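Home | Build Guide | Tasks | Scoring | Downloads | Contact

Storkedix Student Robotics Club – Two-Arm Station Guide

Section 3: Fuse Block Task, Set-up and First Run

3.1 Purpose

The fuse block task is the second bench task of the Mostow Cup. A team places small automotive blade fuses into the slots of a black fuse block with the two-arm station. It is harder than the cup task in Section 2 because the parts are small and the slots allow little side play. Members must have finished Section 2 before starting.

3.2 Laying out the table

1. Lay the yellow mat flat on the table. Leave a strip of bare table along the far edge.
2. Set the fuse block on the mat near the center, toward the front, with its long side running away from the operator.
3. Put the loose fuses in a group to the left of the block. The left arm should reach them without crossing the center of the mat.
4. Move all parts from other tasks to the bare strip. They may stay there during a run, but they must not touch the mat.
5. Check that the cables on both arms hang in loose curves with no tight bends at the joints. 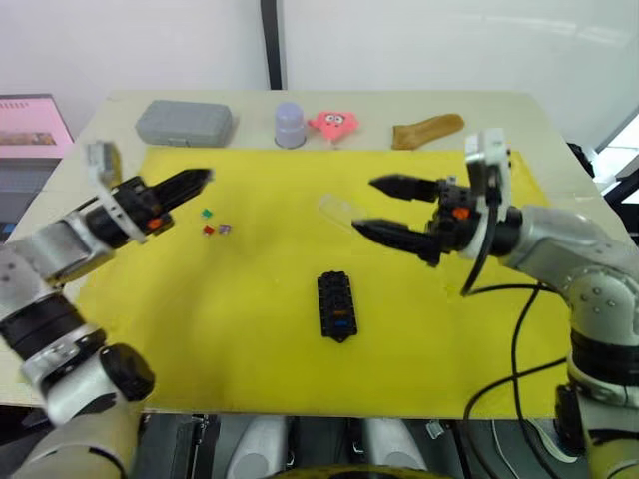
Note: A run may begin with fuses already seated. Enter the slot number of each one in the run sheet under "start state." A run with no start state is not scored.

CAUTION: Keep hands off the mat whenever the arms are powered. Fuses are moved by hand only with the station in HOLD.

3.3 Loading the task file

1. Open Skistent on the station computer and choose Tasks > Fuse Block.
2. Set the grip force limit to 12. The default for the cup task is higher and can crack a fuse body.
3. Set the settle time to 1000 ms. Shorter times save little and lead to missed slots.
4. Press Load. If code 109 appears, one wrist camera is not sending. Reseat its plug at the arm end and press Load again.

3.4 Checking the fingers

1. Close each gripper with nothing in it. The fingertips should meet evenly.
2. Look at the ribbed strip on the inner side of each finger. Replace it if the ribs are worn flat or the strip has lifted.
3. Open and close each gripper 3 times from the Skistent panel. Stop if either finger drags.
4. View the wrist camera picture with the gripper over the mat. The fingertips should be fairly sharp. Blur in the background is normal – do not refocus the lens to correct it.
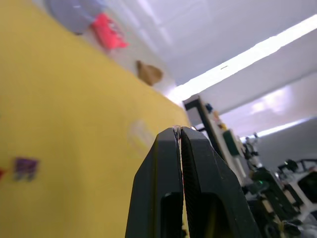 Ejigu Team, Section Editors
Revised 2019-03-01

3.5 First run

1. Take the station out of HOLD and bring both arms to the ready pose.
2. Pick one fuse with the left arm. Grip it by the colored body, with the blades pointing down.
3. Bring the fuse over an open slot and lower it until the blades touch. Wait for the settle time to pass.
4. Press down in short steps. If the fuse tilts, lift it clear and start again from step 3.
5. Use the right arm to steady the block if it slides. Do not press on it with both arms at once.
6. Return both arms to the ready pose and set HOLD before reading the score.

Note: Clear fuses and other see-through parts are hard to pick out against the yellow mat in the wrist view. Use the head camera for the approach and the wrist camera for the last part of the move.

Run sheets from before August use the old slot numbers. Convert them with the table in Section 6 – do not copy them over as they are.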